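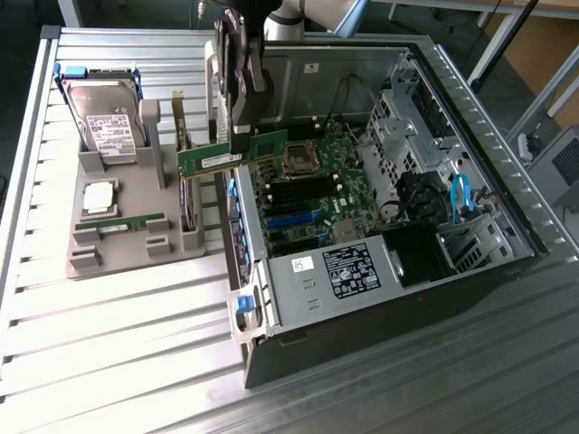 December, bench 2, RAM insertion, planner build "Graller"

Carola's summary in the channel says the new planner "handles DIMM insertion." I would like to know what handles means. Ran it myself after lunch with Ignacio on the e-stop, and my notes are less cheerful than hers.

Setup unchanged from last time. Tower on its side, parts in the gray tray on the left, module picked from the tray, approach from above. Same Dell board. Compliance gains as Carola left them, which I disagree with, but one thing at a time.

Approach phase: fine. The path from the tray to the pre-insert pose clears the drive cage and the loose cables, though I don't trust the cables part. The planner has no cable model at all. It has a box we drew over the cable region, and somebody shrank that box because the planner kept failing to find a solution. Checked the config history: it was Ignacio, he admits it, and he says he meant to put it back. So "finds a path every time" partly means we deleted the thing it was supposed to avoid. Restoring the old box tonight and rerunning before anyone quotes that result again.

Slot pose estimate: this is where I stop believing. The estimator reports a confidence of nearly one on every attempt, including the one where I had deliberately given it the wrong slot index. A number that never moves tells me nothing. Carola thinks it is saturating after the softmax. Could be. I think it is scoring the whole row of slots and doesn't care which one it picked, since they all look alike to it. Test for that: mask off the neighbors and see whether the score changes.

Insertion phase: 4 attempts logged. 3 ended with the "seated" flag set. I pushed on each module by hand afterward and 2 of those still had travel in them. The flag fires on the force threshold alone, so a module jammed crooked on the edge of the slot counts as a success. We talked about this at Drokmont and agreed the check needed final depth as well. It never got in. The function has a depth argument. It is not used.

Also the logger drops samples during the push. I expected 32 between contact and release and the file has gaps right where the force climbs, so I can't even plot the bad ones properly. Ignacio says the Bravo driver blocks while it writes to disk. Moving the write to its own thread should be a short job, and I'd do it before touching any gains.

Carola's answer, in fairness: the old Grakar planner couldn't get to the pre-insert pose without a hand-placed waypoint, and this one can. Agreed, that is progress. It is progress on reaching, and her message was about insertion.

To do
- cable box back to the original size (IQ)
- depth check in the seated flag, log both conditions separately (me)
- masked slot test, correct and wrong index (Carola Bauerfeind, she wants to run it herself)
- logger thread (IQ)
- no gain changes until the logger is fixed. Please.

Left the estimator weights alone. Rerun goes in a new folder, don't overwrite the one from this afternoon, I want the bad traces.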